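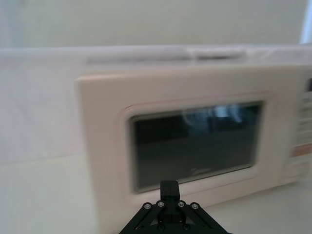

The microwave.

Home & Living | Moving House
6 min read
Print this article | E-mail to a friend

I have moved house often enough to have opinions on tape. The cheap brown stuff squeals and splits, the clear stuff vanishes back onto the roll so you spend half the evening picking at it with a thumbnail, and the paper kind is lovely until you lift a box of cookbooks. I mention this because I spent most of August with a roll of tape around my wrist like a bracelet, and I want some good to come of it.

We were leaving a third-floor apartment on Mathias Street for a small house in Wullside, which is on the far side of the river and up a hill that none of my friends had ever had a reason to climb. (They have now. Sorry, everybody.) I'd promised myself I would do it properly this time, with lists and labels and a color for every room. I bought the stickers. I used them for one afternoon, and after that everything got a blue one, whether it was going to the bedroom or the shed.

The final count was 152 boxes. I know that because the moving company, Vakau, puts a number on each one as it goes out the door and makes you sign for the total at the other end. I'd guessed sixty. When the woman with the clipboard read me the real figure I laughed, and then I saw that she was waiting for me to sign.

So where does it all come from? I've thought about this a lot, mostly while sitting on the floor eating crackers. Some of it is the stuff you'd expect, like books and winter coats and the good plates. But a shocking amount of it was things I had already moved once without opening. I found a box from the last place with its old tape still on, and inside were three phone chargers for phones I don't own, a bag of curtain hooks and a very nice salad bowl I'd been missing for years. I was so pleased about the bowl that I packed the curtain hooks again.

My first real piece of advice, then, is to start with the closed boxes. Everyone tells you to start with the attic, or with the season you're not in. Fine, do that too. But if something has stayed taped up since the last move, open it before you touch anything else, and do it on a day when you're feeling a bit ruthless.

The second thing is the kitchen. Leave it until late and then give it far more time than you think it deserves! A bedroom is mostly soft and goes into bags. A kitchen is all corners and lids. I wrapped glasses for a whole evening, feeling like a champion, and then opened the cupboard over the fridge, which I had completely forgotten we had. 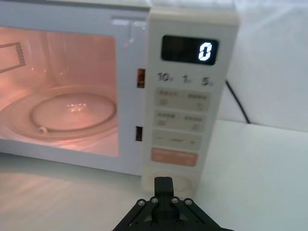 What saved us was the last box, or what I've started calling the last box, even though it ought to be the first one you pack. You fill it with what you need for one night and one morning. Ours had two mugs, a pan, a sharp knife rolled in a dish towel, toilet paper, soap, a lamp, sheets, and the coffee. It rode on my lap in the car. I've done moves without one, and I can still picture myself at eleven at night in a strange kitchen, trying to open a can of soup with a screwdriver.

Then there's the question of what to sell. I had big plans here. I rented a table at Stallholm, the indoor flea market down by the old bus station, and I showed up at 7 in the morning with a carload of lamps and picture frames and a folding chair for myself. I sold the folding chair. A man asked how much it was before I'd even sat down in it, and I panicked and gave him a price. I stood up for the rest of the day, made enough to cover the table plus a really good sandwich, and drove home with most of the lamps.

Would I do it again? I think I would, but for the company more than the money. The people on either side of me had been selling there for ages, and they talked me through the whole business of letting things go. Put a price on it, they said, because people don't like to ask. Stand the tall things at the back. And don't tell the story of the object unless someone wants it – I'd been telling everyone about my grandmother's cake tins, and you could see them edging away.

Moving day itself is a blur to me. It rained a little, then it didn't. The crew was quick and cheerful and carried the sofa down three flights like a loaf of bread. At the other end they set boxes down wherever I pointed, and I pointed at the living room far too often, so for the first week we had a sort of cardboard maze with a path to the window.

And then the signing. The sheet said 152 and the count on the truck said 141. I went cold all over. We checked the hallway, the truck and the front yard, and I was already mourning the salad bowl when someone thought to call the old building. Eleven boxes were sitting in the basement storage, behind the bicycles, where I'd put them myself so they'd be out of the way. They had been numbered there the evening before and then left. The crew went back for them, and I bought everyone pizza.

We've been here a few weeks now. I know which stair creaks and which tap you have to turn past the point that feels right. The hill gets shorter, or my legs are getting used to it. There are still boxes in the back bedroom, all with blue stickers, and I've told myself they'll be open by the first frost. The curtain hooks are in there somewhere, and as of this weekend we do need curtains.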